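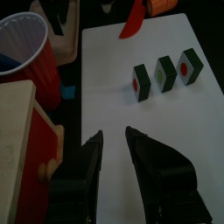
Antigoni Giannakopoulos has been running the Hikau summer meeting on coastal writing for 4 years now and she is late for our call, then early for the next one, so we get forty minutes. She talks fast. When she explains how she builds a programme she goes straight to blocks, morning, midday, afternoon, set out in a row with a bit of space between each, like the three small dark cubes with coloured dots, two red and one green. "Red is where everyone has to be in the same room," she says. "Green is where they can wander off. Red, green, red. If I put two reds together people get cross by lunch."

The meeting is in June. Poets, essay people, a few scientists who read, teachers. First year was 50 in a borrowed hall with bad heating. Last year 180 paid and more turned up. This time she has had nearly 400 proposals for papers and readings and has to say no to most of them, a part of the job she hates.

"I write the refusals myself. It takes days. My sister says use a form letter. I can't, some of these people have spent a month on a page and a half about a salt marsh."

What gets in, then? She wants work that has been somewhere. A paper about mudflats by someone who has stood on one. She is less keen on what she calls the big weather talk, forty slides and the end of the world. "I believe all of it. I just don't want to sit in the dark and hear it six times before tea."

The theme is tidelines, what gets left. She won't be drawn on why. Pressed, she mentions her grandfather's boat, then changes the subject to the coach timetable. The coach timetable takes a while. Two coaches from the station, both before noon, and anyone who misses them is walking or ringing her. Her number is in the joining notes and she regrets it already.

Money. It comes from fees, mostly, and from Vlachopoulos, the small press that prints the yearly anthology and takes a table at the back. Gonano, the bookshop, does the sales. She would like to pay readers properly and says so twice. At present they get travel, a bed and dinner. Students can come cheap if they help on the door for a morning, and she says she has never yet had to turn one away.

I ask about the Bandetti lecture, the one public evening, free, no booking. There was a row over it last year. The speaker read for an hour and a half from an unfinished novel with no gulls in it and a good part of the audience left for the pub. Antigoni laughs at this, properly laughs. "I stayed. It was good! The middle was good. But we have a clock on the lectern now, a big one."

This year's speaker is not announced. She has someone. They haven't signed. She won't give a name and I did try.

There are field walks again, two of them, one long and wet and one short and dry, and the short one filled up first last time which annoyed her. She is thinking of not saying which is which. There's a writing session on the shingle if the wind drops, and a session on translating fishing words, which she is leading herself with a glossary she has been putting togther since she was a student. It has gaps. Words for nets, dozens. Words for the person who mends them, hardly any, and she wants people to bring theirs.

Does she still write? A pause, the only one. "In the winter. I have a long poem that's been nearly finished for ages. People ask and I tell them it's resting."

Then someone is at her door about chairs. She says the late deadline for panels has moved by a week but the one for single papers hasn't, and could I please put that in, people always mix the two up. Draft programme goes on the web site once the rooms are confirmed. She rings off, then rings back to say bring boots, even for the short walk.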